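Plinum Housewares Support
Ticket 300
Subject: Slotted insert stuck in tall container (Fenix storage set)
Opened by: Irfan Ong
Opened: 1 August 2026
Handled by: Araújo
Status: Closed

Irfan Ong wrote:

Good morning. I am writing about the Fenix set which I bought in March from your shop in Gullura. The set has the tall clear container with the white slotted insert, the white cup with the domed lid, and the dark wire basket. I have no complaint about the cup and only one small question about the basket, which I put at the end. My problem is with the tall container.

The insert does not come out any more. It went in and out without effort for the first weeks. Then it started to hold a little when I turned it, and now it goes up by the width of a finger and stops. If I pull harder, the whole container lifts from the bench together with the insert. I do not want to use more force because I am afraid one of the thin ribs will break.

I use the container for standing long things: a flat wooden stick for stirring, a grey rod, sometimes chopsticks. They are rinsed under the tap and go in like this to drain. I have kept to your care card. Nothing hot goes inside and it has never been in the dishwasher.

What I have tried until now:

Turning the insert to the left and to the right while lifting. It turns a little, then it holds.

Dish liquid and warm water, left for 20 minutes. It turned more easily afterwards but it did not come higher.

Laying the container on its side and tapping the base with my palm. No change.

One spoon of cooking oil let down along the wall. No change, and it took me a long time to wash the oil out again. I do not recommend this one.

I have read the care card two times and it says only "remove insert for cleaning", so I would be thankful for something more detailed. 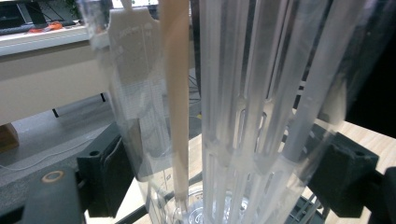

My own guess is that the insert has gone out of shape by a very small amount. The other possibility is that there is some dirt between the base and the insert which I cannot reach with a brush. I tried a bottle brush, but its head is too thick for the gap. My neighbour lent me a thinner one for cleaning drinking straws, and it goes down well but it bends before it does any work.

One more thing that may help you. When the insert is all the way down I can feel a soft click under my hand. When I bought the set I do not remember any click. It is possible that it was always there and I did not pay attention.

Kind regards,
Irfan

Araújo (Plinum) wrote:

Hello Irfan, thanks for such a thorough write-up. Please hold off on any more pulling or tapping for now.

Could you let me know the following?

Do you have hard water where you live? Does the kettle get a white crust?

Were there any sticks standing between the insert and the outer wall at the time you tried to lift it?

When the insert stops, does it stop suddenly, as if it has hit something, or does it get gradually tighter?

Irfan Ong wrote:

Thank you for the quick answer. I reply in the same order.

Yes, the water is hard. I clean the kettle every month and there is always something to clean.

Yes, I have to admit this. I had left the flat stick inside, and also the rod. I took everything out now and tried one time only, very gently. The insert rose a bit further than before but it still stopped.

With the sticks inside it stopped suddenly. Without them it becomes tight gradually. I did not notice this difference before you asked, so I think it was a good question. Maybe I have two problems and I was treating them as one.

Araújo (Plinum) wrote:

I think you're right that there are two. A flat stick can wedge itself between the ribs and the wall. If its end sits in one of the slots, it will stop the insert dead, and that would be your sudden stop. The gradual one sounds like scale low down, where water sits after rinsing.

Please try this for the scale:

Take out everything that stands in the container.

Mix 300 ml of plain white vinegar with the same amount of warm tap water. Warm is enough, please don't use it from the kettle.

Pour it in slowly and leave it for 4 hours. Stand the container on something flat where it can't be knocked. Turn the insert by a few degrees whenever you pass by, without lifting.

Pour out, rinse, and lift straight up with two fingers on opposite sides of the insert. Don't lift by one rib.

If it still won't move, repeat once with fresh vinegar. After that we'd replace the container and the insert together.

Irfan Ong wrote:

I will do it this afternoon. I have a question about measuring. Can I use the lines on the white panel of the container for the amount, or should I take a separate jug? I ask because with the insert inside, the level must come higher than it should.

Araújo (Plinum) wrote:

Use a jug, please. The lines are for when the insert is out.

Irfan Ong wrote:

Report after the first round.

I prepared the vinegar and water with a jug as you advised. After the first hour the insert was turning freely in both directions. Some white flakes came up, thin like the skin of garlic, and I removed them with a tea strainer. At the end of the time I poured out, rinsed and lifted with two fingers. It came higher than it has come for a long time, but at the last part it became tight again, and I stopped.

The smell in the kitchen was rather strong. I opened the window and my wife took her coffee to the balcony. You could perhaps mention the window in your instructions.

I will make the second round tomorrow morning.

Irfan Ong wrote:

Report after the second round.

The insert is out. It came with almost no resistance, and nothing is broken. Around the foot of it there was a ring of scale, hard and yellowish, on one side thicker than on the other. I think the thicker side is the one that faced the wall in my kitchen, where the air does not move so much. I removed the ring with an old toothbrush and more vinegar. I also washed the base, which had a similar ring but thinner.

I have put the insert back 16 times to be sure – perhaps this is more than necessary. It goes down and comes up like in the beginning. The click is gone too, so I suppose the click was the scale.

For the future I have made a small routine for myself. The sticks come out first and lie on a cloth. The insert comes out after that, every evening, and it dries next to the container and not inside it. The flat stick goes now inside the insert, never between the insert and the wall.

Now the question about the basket, which I promised at the beginning and then forgot. I would like to keep the cup and the basket together on the table and carry them to the kitchen at the same time. Is the cup meant to stand inside the basket or next to it? The card shows the two pieces separately. At present I have them side by side at the back of the table.
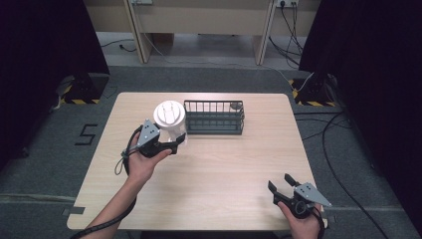

Cup with its domed lid, next to the wire basket at the back of the table.

I tried to put the cup inside one time, with water in it, and I was not comfortable carrying it like this. I had the feeling that the bars were holding it only on the two long sides. Without water I have no worry.

Araújo (Plinum) wrote:

Great news about the insert, and thank you for coming back with the details. I've asked for the line about opening a window to be added to our scale instructions, along with "remove sticks first".

On the basket: either way is fine for storage. For carrying, please carry the cup separately if there's anything in it. The lid is a dust cover and it isn't made to hold liquid in if the cup tips over. The basket is meant for dry things such as cutlery, cloths and packets.

One tip for the basket, as you have hard water: wipe the lower rails dry if they get splashed. Scale shows up very clearly on the dark finish. Vinegar is fine on the container, but please don't soak the basket in it.

Do you still want a spare insert? I can send one under the warranty, given the trouble you had.

Irfan Ong wrote:

Thank you, this is kind, but I do not need the spare. The old one works well and I would only have to find a place for the second one in the cupboard.

I understand about the lid. I had assumed it closes tightly, so it is good that I asked before carrying soup in it.

You may close the ticket. If the insert becomes tight again I will write under the same number.

Araújo (Plinum) wrote:

Will do. Closing as solved.

Internal note, Plinum support:
Cause: limescale at foot of insert, plus flat stick wedged between insert and wall.
Fix: sticks removed, two vinegar soaks, scale brushed off.
Replacement: offered, declined.
Care card: customer found "remove insert for cleaning" too short. Suggested wording passed on: "Take out all sticks. Lift insert straight up with two fingers on opposite sides. Dry container and insert separately."
Also to add: measure with insert out, and cup lid is a dust cover only.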